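Gray bins: divider or no divider?

rimantas_r
Setting up shelves in the garage in Farkbridge and I need to pick bins. Mostly plumbing fittings and some garden stuff. Do you get the plain ones or the ones with a divider across? The divided ones are $3 more each and I need a lot of them.

lmets
Divided. Small stuff goes in the back, big stuff in front. I have had mine since May and would not go back.

Povilas P
Disagree. A fixed divider eats space and you can't lay anything long in there. Get plain bins and put smaller boxes inside. I did the whole basement that way for $237.

lmets
Boxes inside bins slide every time you pull one out. I tried it.

Povilas P
Mine don't slide. Cut them to fit.

aivar67
Depends on the shelf depth. What are yours? On a deep shelf I'd want the narrow section at the back for things you rarely need. On a shallow one, skip it. Also check the weight. Brass fittings add up fast and cheap bins bow in the middle.

rimantas_r
Shelves are 24 inches. I weighed one box of elbows and it was about 67 pounds, so good point on the weight.

aivar67
Then don't fill them to the top, divider or not.

lmets
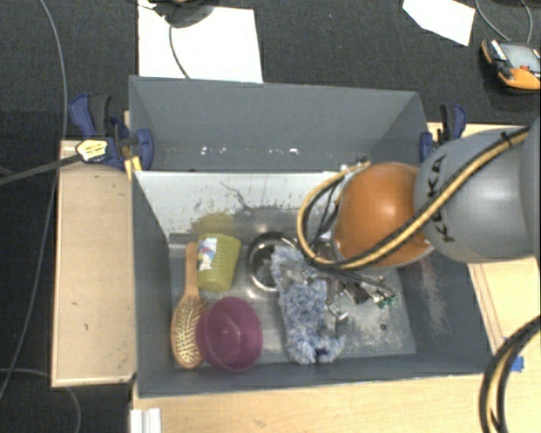
Gray bin, narrow section at the back, larger one in front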